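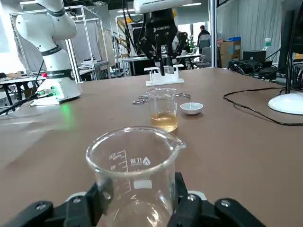

*The Eide bench at Ident, with an empty beaker in the near gripper.*

Ident is a shared workshop in Elldale. Members pay by the month, bring their own projects and argue about where the good screwdrivers went. Most of what gets made is ordinary: shelves, amplifiers, bicycle repairs, a kiln controller that has been nearly ready since August. The thing visitors ask about is the robots, so most of this page is about them, and we would like to lower your expectations before you come.

## What we are building

The project is called Eide. Its aim is to get robot arms to handle the sort of glassware you would find in a school science cupboard: beakers, a dropper, tongs, a test tube rack, a small white dish. We bought the arms and grippers. Everything that joins them up is our own work, which covers the bench layout, the wiring, the control code and a long document headed "things that went wrong". That document is the most useful thing we have produced so far.

A person can pick up a beaker while talking about the football. To have an arm do it, somebody has to decide how wide the fingers open, how hard they close, what height they come in at and what happens if the beaker is two centimetres to the left of where it was yesterday. We have spent whole evenings on that last one. When you see a video of a robot making breakfast, ask how many goes it took and who put the eggs out.

Glass is a poor choice of material to learn on, and several members said so at the start. They were right about the breakages. We stuck with it, partly out of stubbornness and partly because a plastic cup forgives a bad grip and teaches you very little. The compromise was cheap glass and a dustpan kept within reach.

The dropper is harder than the beaker. It is thin, it has to be held at a sensible angle, and a small error at the wrist becomes a large one at the tip. One member wants to give up on it and use a syringe pump, which would do the job better in every measurable way. This is a fair point and it comes up a lot. 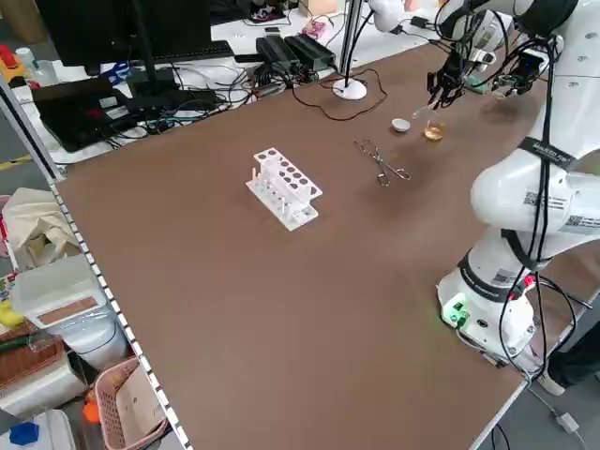
## What we don't claim

We don't claim the arms save anybody time. They don't. A task that takes a member a minute by hand can take an evening to set up, and then it needs setting up again after someone borrows the table.

We don't claim the system is clever. It does what it was told, in the order it was told, and most of our trouble comes from telling it the wrong thing. If you hear a member say that an arm "wanted" to go somewhere, please be patient with them. It is a habit and we are trying to break it.

We don't do chemistry. The glassware is there because it is awkward to hold. Anyone hoping for a laboratory will be let down.

We also don't take sponsorship that comes with a promise attached. We were once asked to put the word "autonomous" on a banner. We asked what it would mean on that banner, didn't get an answer we could follow, and left the banner blank.

## How the bench is run

The rules are short and were all written after something happened.

- Two people in the room whenever an arm is powered. One of them keeps a hand near the stop button and doesn't look at a phone.
- New code runs at slow speed for its first 20 tries. Confidence is no excuse for skipping this.
- Five clean runs in a row before anyone is allowed to say a task "works". Four doesn't count, and neither does five with a nudge.
- Failed runs go in the log with the same care as good ones. "It just went funny" is not a log entry.
- Anything you move on the table, you tell the next group about. This includes the lamp.

Cables are the standing complaint. They come off the arms, the power adapters and the computer gear on the side table, and they do not stay where they are put. We have had two tidy-ups and a labelling scheme. The labelling scheme is on its third set of labels.

## Does it belong in a shared workshop?

Some members think it doesn't, and they have a case. The bench takes up a lot of floor. It makes people nervous to walk past. It eats evenings that might have gone into something you could carry home. We put the question to a vote once and the project stayed by 12 to nine, which nobody should mistake for a triumph.
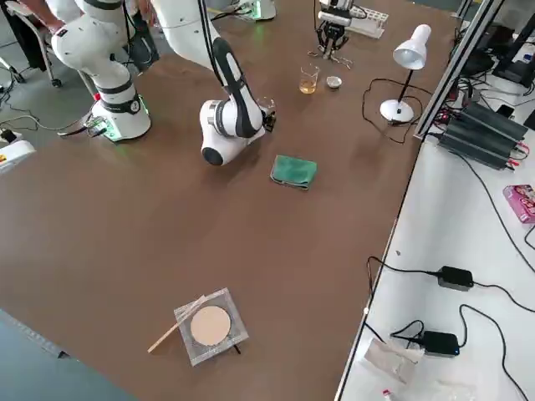 A visitor from Celtberg, another workshop with an arm of its own, told us afterwards that we were being too hard on ourselves, and that "you learn more from one evening of a gripper missing a cup than from a year of reading about it." The same visitor also said our log was better kept than theirs and that our grippers were far too expensive for people with our doubts. We agree about the grippers. On the first part we're less sure: plenty of evenings have taught us only that a cable was loose.

## Coming to see it

Our next open day is Saturday, January 27, 2018. The doors open at ten and the arms may or may not be running. If they aren't, you can look at the bench, read the log and ask whatever you like. Hard questions are welcome, especially from people who have done this for a living and think we're going about it the wrong way.

Children can come with an adult and stay behind the tape. Please leave bags by the door. Tea is in the kitchen, and mugs must be kept off the robot bench, full or empty.

If you want to join, come on an ordinary open evening first and help with something dull. There is always a cable to trace.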